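The Workshop Behind Mamusard

The premises were let as a furniture store until last August, and the name of the former tenant is still painted over the loading door. Members of the Mamusard shared workshop now enter by the side, past the bicycle racks and a noticeboard on which bench bookings are written by hand. The workshop has 60 members. Most come to mend chairs or cut picture mounts. A smaller group of 11 has spent the better part of a year building hand-held grippers.

The project is known as Irkier. It was proposed by Horațiu Surdu, a retired toolmaker, and Mihret Wolde, who teaches electronics at evening classes in the same district. Their intention was to produce a pair of grippers that a person could hold and work by hand, so that ordinary tasks might be recorded and later used to train a robot arm. The members have no arm of their own at present. Mrs Wolde considers this no great obstacle.

"An arm can be bought or borrowed," she says. "Good recordings have to be made, and it takes patience to make them."

The fingers have occupied the group longest. Early versions had straight, square ends, which were strong but awkward when an item lay flat on a table. Bereket Yilma redrew them with a sloping upper face that rises to a point, and the group has kept to that outline through 10 revisions. Each revision is entered in a ledger, together with the name of the member who fitted it and any complaint received.

Complaints are taken seriously. Fasil Endale, who joined with no engineering background, observed that the handles tired his wrists after a short spell of work, and the balance of both tools was altered as a result. Cables remain a matter of debate. Mr Surdu prefers them for their reliability, while Mr Yilma would like to see them gone by the next revision.

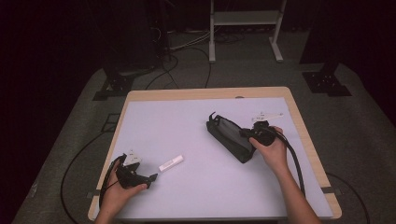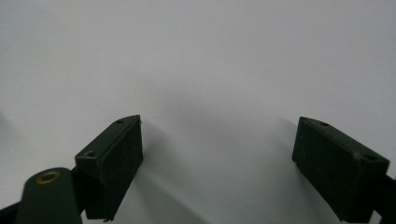
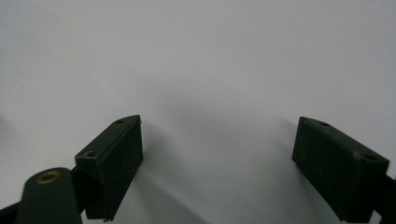

Irkier at work. First picture: the two hand-held grippers in use at the table. Second and third: the dark green fingers, open, against a pale surface.

Materials are bought through Barkex, a local trade counter which allows the workshop an account. The group's spending to date stands at 179 pounds, excluding items that members brought from home. The accounts are open to any member who asks to see them, and several have done so - chiefly, it is said, to learn the price of screws.

Sessions begin at six in the evening. One member works the grippers while another keeps the written record, and the two change places when the page is full. Yuzhen Pan, who looks after the recordings, asks that every attempt be kept, including those that go wrong. A dropped item is logged in the same manner as a successful lift. She has also drawn up a short guide for newcomers, which advises them to move at their natural pace and to leave their hands still for a moment before each start.

The group has received one request from outside. Beyene, a repair café in the next town, has asked whether it might have the drawings in order to build a pair for its own use. Members agreed to release them without charge, on condition that any changes are sent back. Mr Yilma is preparing a clean set, with the hole positions marked and a parts list in plain language.

Work on the eleventh revision is expected to start once the drawings have gone out. It will concern the surface of the pads, on which opinion is divided between a softer covering and none at all. Mr Surdu has offered to make one of each.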